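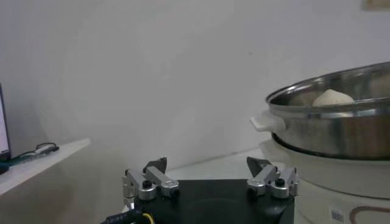 How many recorded attempts does a group need before it begins training?

Each group should hold at least 40 complete attempts at the steamed bun task. Incomplete attempts may be kept in a separate folder but do not count towards this number.

Recording the bun task: guidance for student groups
Allik Robotics Club, Geleck College
Revised 9 July 2025

This page sets out the procedure for the two-armed serving task, in which buns are moved from an electric steamer to a plate. Groups entering the Nassar Challenge in December must follow it in full.

1. Reserve the bench for a session of 16 attempts. Two members must be present throughout.

2. Switch the steamer off at the wall and let it cool before any part of the arms is moved.

3. Place the steamer between the two arms. Lay the glass lid flat on the left and the plate on the right.

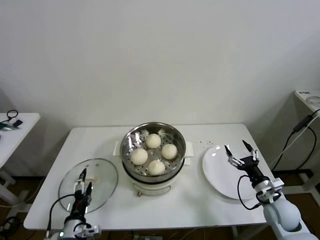
4. Return both arms to the start position and open the grippers fully. Check that no cable will be pulled tight when an arm is extended.

5. Start the recording in Cukik and wait 10 seconds before moving either arm.

6. Transfer the buns one at a time. Grip each bun at its sides and lower it until it rests on the plate before releasing it.

7. Stop the recording, enter the result and reset the bench.

A bun that is dropped or torn must be replaced before the next attempt. Files larger than 625 MB should be split before they are uploaded to the club drive.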